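Speaker notes, Rundska workshop, session 2
Teaching bin picking by demonstration

Slide 8. Start with the two ways we collect demonstrations at Prarnby. Hand guiding: the operator holds the arm and moves it through the task. Remote control: the operator stands back and drives it with a handheld controller. Both log joint positions and gripper commands. Say that the logs share one format.

Slide 9. Hand guiding gives smoother paths in open space. Inside a bin it gets awkward. The operator's forearm blocks the view of the fingers, and the force readings include the push of the hand. For the stick task we went over to remote control after 36 demonstrations.

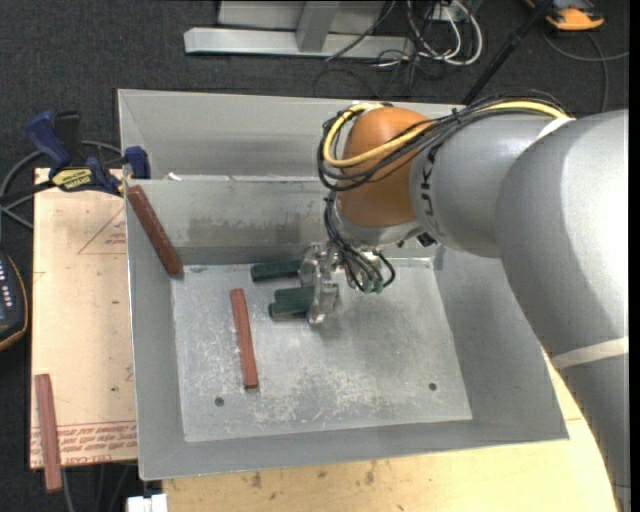
Sticks that lean in a corner are the hard case. The wrist has to tilt, and the cables need slack for that. Tell new operators to approach slowly, stop short of the stick, correct the angle, then close. Keep the pause in the recording. An early version of Bornex trimmed pauses automatically, and the trained policy rushed the grasp.

Slide 10. The Vishwakarma set: 200 demonstrations, two operators. Show the plot of approach angles by operator. Point out the gap between the curves. Leave time for questions on resets; last time they ran over.

Slide 11. Failed grasps. We keep them and label them. Go to the replay.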